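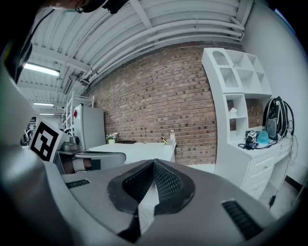

Review: Fjeld hand-held grippers, tried at the Imance open day

I went to the Imance open day to try the Fjeld, a pair of hand-held grippers used for recording demonstrations that a robot arm is later trained on. I do small-parts work for a living and have been asked more than once whether we should record our own tasks. Most of what I had read came from people selling the thing, so I wanted an hour with it in my own hands.

The open day was on Saturday, March 13, 2021. Visitors came in by appointment, two at a time, and Ronja Lundgren ran the session I was in. She spent the first ten minutes on setup and let us do the rest ourselves.

Setup. You hold one gripper in each hand and work at an ordinary desk. Each one carries cubes with printed black-and-white markers, and the software uses those to work out where the gripper is. Before a session you show it a flat marker board. Mine failed the first time and passed the second. I would have liked a clearer message than "retry."

Feel. The body is bigger than I expected. It fills your view when you bring it up close, and for the first few tries I kept leaning to one side to see past it. After that I got used to judging by the tips. The trigger is smooth, with a long pull, and light pressure is easy to hold. My left hand was tired before my right, and I am right-handed, so I put that down to gripping too hard.

The task. We practiced picking up a small item and placing it in a small open container on the desk, then taking it out again. That sounds too easy to bother with. It took me several tries to do it at a steady pace without bumping the rim. The pads hold well on things with flat sides. Round things roll if you close off center, and you have to learn to come in square.
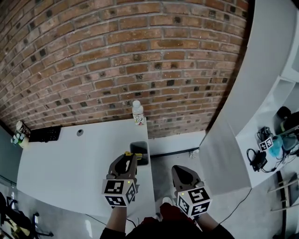 Keith Doolan thought I was being too kind about the weight. He had used the older Stustley pair for a full shift and said his wrists were sore by lunch, and that an hour at an open day tells you very little about what a working week would be like. That is fair. I can only report on the hour.

Software. Each try is saved as a clip, and you mark it good or bad before going on. The list is plain and quick to scroll. Ronja's team had 2206 clips from the placing task and had thrown out 500 of them, mostly for lost tracking. She showed us a few of the bad ones. In nearly all of them the person had turned a wrist so far that the markers faced away — an easy mistake, and I made it myself.

Cables. There are a lot of them. If you buy this, plan where they will run before you plan anything else. A shelf beside the desk helps.

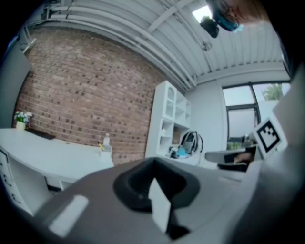 I also asked about repairs. The pads come off and can be replaced without sending the unit back, and Imance sells them in sets of 2. The marker cubes can be swapped too, but then the pair has to be calibrated again, and Ronja said to allow half a morning for that the first time. Charging is by cable only.

Price was given as 1328 dollars for the pair, with the marker board and one year of the software. After the first year the software is paid for separately, and I did not get a firm figure. Ask for it in writing.

Good: smooth trigger, firm hold on flat-sided parts, fast review of clips, pads you can change yourself.

Not so good: bulky body, vague error messages, too many cables, unclear software cost in later years.

I would rent a pair for a month before buying. Imance does rent them, though the wait in March was three weeks. I have put my name down and will add to this review after I have used them on our own parts.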